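铝罐饮料渐变印刷与侧贴标签:Plendmont启用新版罐体检查流程

饮料包装代工企业Plendmont在十二月调整了柠檬味罐装产品的罐体外观检查流程。调整涉及三个环节:渐变底色的色差判定、竖向条码的贴附位置,以及罐底附近小标签的贴附高度。公司包装工程负责人Tin-yau Leung在内部技术简报中列出了各项改动,简报随后发给了Grosthorpe灌装点和印刷供应商Guro。

按照简报的说法,改动的起因是上一批次的退货复核。复核人员抽取了695只罐,其中82只被记录为外观偏差。偏差集中在两类:一类是渐变过渡段出现可见的横向色带,另一类是条码标签的长边与罐体轴线不平行。灌装密封性和内容物指标不在此次复核范围内,相关项目仍按原有规程执行。

渐变印刷在铝罐上的控制难度高于单色铺底。罐身先涂底层,再由多个印版依次转印油墨,每个印版的网点密度沿罐高方向变化。两种颜色交叠的区域如果网点衔接不匀,在日光灯下不易察觉,放到白色台面上用侧光照射则会显出分层。Guro的印刷工艺员Kinga Hajdu认为,过去的样罐比对是在灰色台面上进行的,对黄到红这一段的过渡不够敏感。新流程规定比对一律使用白色平整台面,台面无纹理、无反光涂层,罐体直立放置,由检查员绕台观察,不得手持转动。

比对时台面上不得有高饱和度的彩色物品靠近样罐。绿色、橙色塑料件会在白色台面上留下反射色,影响检查员对罐身下半部红调的判断。简报对此只写了一句:彩色物品移至台边,样罐置于台面中部。Grosthorpe方面要求补充具体距离,Plendmont答复称距离由各检查点根据台面尺寸自行确定,记录在当班表上即可。

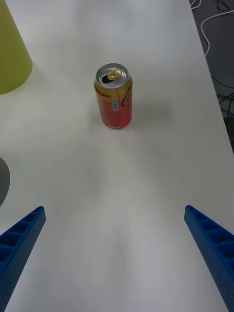
白色台面上一只已开启的柠檬味饮料铝罐,罐身由金黄过渡到偏红的粉色,文字下方竖向贴有白色条码标签。

条码环节的改动较小。原规程允许标签横贴或竖贴,新规程只保留竖贴。圆柱面上横贴条码时,条纹沿周向排列,两端条纹随曲面后退,扫描器读到的条宽会变窄;罐径越小,误差越大。竖贴后条纹垂直于罐轴堆叠,单条线虽随曲面弯折,但扫描线沿罐高方向通过,条宽不受曲率影响。这一做法在小直径容器上早已通行,Plendmont此前保留横贴,是为了兼容仓库里一批旧式固定扫描台。该批扫描台已于本季度停用。

标签位置同时作了限定。条码须贴在品名文字以下,不得压住任何字符,也不得压在罐身图案的深色曲线上。深色图案与条码的静区相邻过近时,扫描器可能把图案边缘识别为首条。Sze-wing Yang负责这部分的验证,她在Grosthorpe用手持扫描器测试了202只罐,分别记录竖贴、横贴和倾斜贴附三种情况的首读结果。测试报告没有对外发布,简报仅引用其结论:倾斜贴附对首读的影响大于标签表面轻微起皱,因此贴标机的导向板校准列入每班开机检查。

罐底附近的小标签用于标注批次和分装代码,不含面向消费者的信息。旧规程只要求“靠近罐底”,实际贴附高度差异较大,有的标签下缘已越过罐身向底部收口的弧面,装箱后受相邻罐体摩擦而翘边。新规程要求标签下缘与罐身直壁末端之间至少留出2毫米。贴附高度用卡规检查,卡规由Yadav提供,每月校验一次。卡规为硬质塑料件,接触面贴有软垫,以免划伤罐身油墨。

开启后的样罐如何处理,此次也写入了规程。Plendmont的检查点除未开启罐以外,还需对已开启罐做外观记录,目的是观察罐盖区域在开启以后是否影响上缘文字的辨认。记录时从斜上方观察,罐盖、开口和罐身上部文字应同时可见。拉环保持开启后的位置,不作回压。罐内余液须先倒净并沥干,再放上台面,避免液滴流到标签上。参与起草的Eetu Lindqvist说明,已开启罐只作外观参考,不计入批次合格率。

品名文字的布局没有变动。文字沿罐身上部环绕印刷,从任何单一角度都只能读到其中一段,完整品名需转动罐体或换位观看。有零售客户曾提出缩小字号,使品名能在一个视角内读完,Plendmont设计部门的Clotilde Delorme表示目前没有改版计划,理由是缩小字号后冷柜中的可读距离会缩短。她同时确认,下一轮印版更换只处理渐变网点,不涉及文字层和曲线图案层。

照明条件沿用现行规定。台面上方设一组漫射灯,侧面设一盏可移动的单灯,侧光角度由检查员调整。检查时允许罐体在台面上留有柔和阴影,但阴影不得落在相邻样罐上。多罐并排比对时,罐间距不小于一个罐径。台面每班用中性清洁剂擦拭,不使用含蜡产品。台面若出现划痕或泛黄,由班长登记更换,更换前的台面不得用于渐变段比对,可继续用于条码和底部标签检查。

新流程先在Grosthorpe灌装点执行,适用于柠檬味产品的全部罐型。其他口味采用单色铺底,暂不适用色差部分,但条码竖贴和底部标签高度两项要求同步生效。Guro将按新的白台比对结果重新提交标准样罐,样罐分为上限、标准和下限三档,密封避光存放,每档附印版编号。旧样罐在新样罐签收后作废,由两地检查点各自销毁并留存记录。

对已经印制完成的库存空罐,Plendmont不作返工,按旧规程用完为止。这部分空罐灌装后须在外箱上加注代码,以便仓库在收到退货时区分适用的检查标准。外箱代码的格式由Tin-yau Leung另行通知,通知下发前,Grosthorpe暂用手写批次卡,批次卡随托盘流转,入库时由仓管收回存档。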